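# Faire un nœud plat aux instruments, en suture robot-assistée

Fiche rédigée pour les internes qui passent du pelvitrainer à la console. Elle suppose que vous savez déjà nouer à la pince en cœlioscopie et que vous avez validé les exercices de transfert. Elle ne traite que du nœud sur point séparé, fil tressé non résorbable, deux porte-aiguilles.

## Préparer le fil

Coupez le fil avant de l'introduire. Pour un point séparé, 20 cm est un maximum. Les débutants demandent souvent plus long pour se rassurer, puis passent leur temps à chercher l'extrémité libre derrière une anse ou sous un instrument.

Vérifiez que l'aiguille est bien sertie et introduisez le tout par le trocart de l'aide, en tenant le fil à 2 ou 3 cm de l'aiguille. L'aide annonce l'entrée de l'aiguille, l'opérateur confirme qu'il la voit. Même chose à la sortie.

## Passer le point et régler les brins

1. Passez l'aiguille perpendiculairement au tissu, en suivant sa courbure.
2. Tirez le fil dans l'axe de sortie jusqu'à ce que le brin court mesure 2 à 3 cm.
3. Posez l'aiguille à plat, dans une zone visible, ou gardez-la dans la pince gauche si l'espace est étroit.
4. Essuyez ou aspirez avant de nouer. Un fil noir sur un caillot se repère mal, surtout à fort grossissement.

Un brin court trop long gêne davantage qu'un brin trop court. S'il dépasse 4 cm, reprenez la traction tout de suite, pas après la première boucle.

## Former la première boucle

Rapprochez les deux pointes au-dessus du tissu, sans appui. Le fil doit pendre entre elles avec un peu de mou. S'il est tendu, la boucle glisse de la mâchoire dès que vous tournez le poignet. 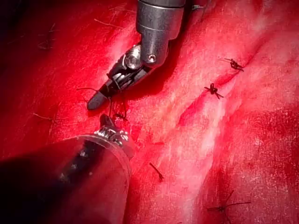
Enroulez le brin long deux fois autour de la pince droite, en faisant bouger surtout la gauche. La droite reste presque immobile, mâchoires fermées, orientée vers le brin court. Ouvrez-la seulement au moment de saisir.

Prenez le brin court près de son extrémité. Saisi au milieu, il forme une rosette et le nœud ne descend pas.

## Serrer

Écartez les pinces en sens opposés, à plat, au ras du tissu. En l'absence de retour de force, la tension se juge à l'œil : le tissu se rapproche, puis commence à pâlir. Arrêtez-vous avant la pâleur.

Ne saisissez pas le fil avec les mâchoires serrées à fond sur la partie qui restera dans le nœud. Un tressé écrasé s'effiloche et casse au troisième demi-nœud — toujours sur le point le plus difficile d'accès.

## Deuxième et troisième demi-nœuds

- Deuxième : un seul tour, en sens inverse, mains croisées si nécessaire.
- Troisième : un seul tour, dans le sens du premier.
- Coupe : laissez 5 mm sur chaque brin.

Si le premier demi-nœud se relâche pendant que vous préparez le second, soulevez légèrement les deux brins ensemble et resserrez. Berenice Barajas préfère faire maintenir le premier tour par l'aide ; c'est acceptable, à condition que la pince de l'aide ne morde pas le fil.

## Entraînement

Comptez 20 nœuds par séance sur tissu animal, chronomètre éteint pour les premières. Wafula Makori tient le cahier de suivi et relit les vidéos le jeudi ; notez-y les fils cassés et les nœuds glissés, même quand vous avez rattrapé le geste.

Pour le surjet, voir la fiche suivante, qui reprend les mêmes réglages avec un fil cranté.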